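**Bench check, two-arm table, Golby club room**
Thursday session, before anyone touches the power. Filled in by Mirela Magalhães, comments from whoever had the pen.

- [x] E-stop pressed, released, pressed again. *Everaldo pressed it a fourth time for luck. Please don't, it logs every one.*
- [x] Both bases tight. Tug, don't wrench.
- [x] Table cloth flat. *Mostly. It has its own opinions near the front clamp. Adalberto to re-pull it before the Skasosberg meet.*
- [ ] Cables clear of full elbow travel. *Left open. Fine at the wrists, but the heap along the front wants ties. We own a bag of 100 and can't find it.*
- [x] Speed cap at 25 percent for anyone in their first month.
- [x] Long hair, lanyards, hoodie strings dealt with. *Lanyards include the one holding your safety badge, Everaldo.*
- [x] Run counter written down: 2350. *The last entry was higher. Somebody's sevens look like ones.*

**Task items**

- [x] Bear on the table, bin on the table, lid on.
- [x] Nothing breakable within reach. *Charalambos asked whether his sandwich counts. It does.*
- [x] Grippers open and close with no load, both sides.
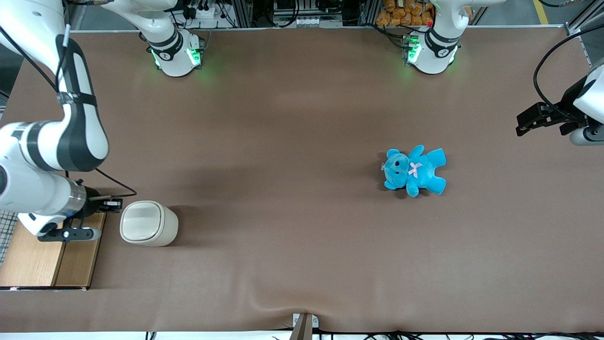 - [ ] Start poses match the sheet. *The sheet is from August and describes a table we no longer have. Lindalva is rewriting it, and until then use the saved pose and keep a hand on the stop.*
- [x] Keyring on the bear checked for sharp bits. *Bow too. It came undone twice last week and went into a finger joint.*
- [ ] Spare gripper pads in the drawer. *Drawer contains up to 8 pads and one fork. Order from Furtado.*

Passed for slow runs only. Full speed waits for the cable ties and the new sheet. Recheck after the break, initials in the margin, readable ones.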